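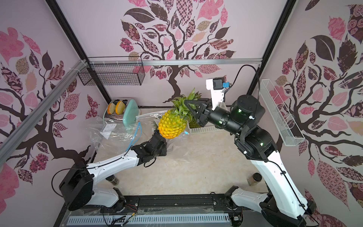

1/ Disco externo USB que se desmonta solo en mitad de una copia. Antes de culpar al disco conviene mirar el cable, y antes que el cable, cómo sale del conector. La referencia es un arco amplio, como el del cable negro que sube desde el soporte de la cámara en el brazo derecho y cae hacia un lado. Un codo de 90 grados pegado a la carcasa acaba dando microcortes.

2/ Síntoma en mi equipo: el disco desaparece, vuelve a los pocos segundos con otra letra y la copia se queda a medias. En el visor de eventos, 121 reinicios de puerto en una noche. Ningún sector reasignado en SMART, así que el disco quedó descartado de momento.

3/ Primera prueba: disco directo a un puerto trasero de la placa, sin hub. Los puertos frontales van por un latiguillo interno y añaden una conexión más. Con el puerto trasero los reinicios bajaron, pero no desaparecieron.

4/ Segunda prueba: cable. El que traía la caja Rindex mide 2 m. Lo cambié por uno corto comprado en Grelico y pasé la noche copiando la misma carpeta. Cero reinicios. Volví a poner el largo y reaparecieron antes de media hora.
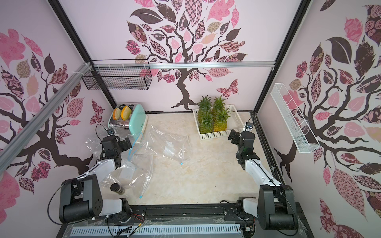

5/ Suspensión selectiva de USB. Desactivarla en el plan de energía y también en la ficha de cada concentrador raíz. Son dos ajustes distintos y el primero no siempre arrastra al segundo. Reiniciar después.

6/ Hub. Si hace falta, con alimentación propia. El Ullcombe que tengo arranca sin el transformador y no avisa: toma la corriente del puerto y el disco cae en cuanto arranca el motor. Comprobar que el LED está en verde y no en ámbar.

7/ Temperatura. El puente USB-SATA de la caja se calienta más que el disco. Con la caja en vertical medí 55 °C en la chapa; tumbada y con otra encima, 65 °C. A esa temperatura volvieron los cortes incluso con el cable corto. No apilar.

8/ Wada (la utilidad de copias que uso) tiene un parámetro de reintentos que viene a cero. Subirlo a tres evita que la tarea muera por un corte, pero tapa el problema. Lo dejo a cero mientras diagnostico.

9/ Me preguntan por UAS. Forzar el controlador antiguo quita errores en algunos puentes a cambio de velocidad. En el mío no cambió nada, lo revertí.

10/ Estado actual: puerto trasero, cable corto, suspensión desactivada, caja en vertical. El sábado repito la copia completa con el hub en medio y pongo aquí el registro.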